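From: Indrek Paulauskas
To: Wodesham Makers list
Date: October 2022
Subject: Re: [wodesham] Clernik open day – worth the trip?

Ayten Işık wrote:
> Did anyone from here get to the Clernik open day? The flyer says their
> arms will "pack your shopping while you watch". Ilham and I are thinking
> of the November one but it's a long way on the train, and I'd like to
> know if there is anything to see beyond a man with slides.

Ayten,

I went. There were slides, but they kept them short, and after that we were let through to the workshop and could stand as near the bench as the tape on the floor allowed.

The job they had picked was snack packets. Popcorn, the microwave kind, still flat in its wrapper, on a plain wooden top. The arm is meant to get a grip on it and lift. A flat packet on a flat table is a fair test, I'll give them that, as there is very little for the fingers to get under, and clear wrapping is supposed to be hard for the cameras as well. 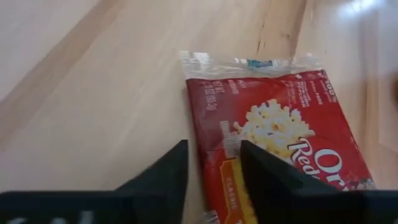

My trouble is with the word "pack". I watched for 20 minutes and counted, because I am that sort of person. Five tries in that time, and 2 of them ended with somebody leaning over to put the thing straight. I asked whether those went down as failures and was told they were "resets". If I dropped the shopping in the car park I don't think I could call it a reset.

I also asked how much of it the arm was doing by itself. The answer went on for some time. As far as I could follow, a person drives the arms through the job over and over, the runs are saved, and the software (they call it Samach) learns from them. They have 1,571 saved runs. I asked how many of those had been done with something other than snacks and didn't get a number.

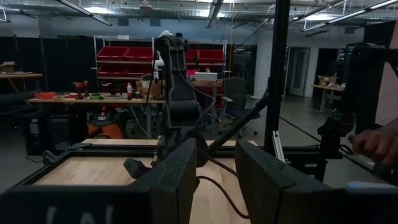
Dwayne Ambrose thought I was being unfair when I grumbled about this on the way out. His view was that you can't judge a thing like this on the first afternoon it has strangers breathing on it, and that two years ago the same people couldn't have got a packet off the table at all. He may be right. I wasn't there two years ago.

What I would have liked is something dull – a bag of rice, a tin, a bunch of keys – handed over by a visitor. I offered my glasses case. They said it was outside the set for the day, very politely, and moved us on to the basket part, where the packets are meant to end up. 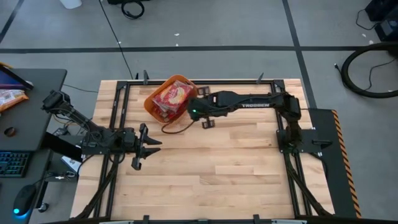
The basket was the better half, to be fair. Two arms over one table have to keep out of each other's way, and I didn't see them touch. Ok-hee Na was answering questions at that end and was straight with people: she said soft packets were what they had spent their time on and she wouldn't promise anything for glass. I'd have put her in charge of the flyer.

So, is it worth the train? If you want to see the arms close to, yes. If you are hoping to hear what one costs, or when Toom will be selling it, no. I asked both and came home with a tote bag. Take your own lunch, and if you do go in November please ask about the resets again and tell me what they say.

Indrek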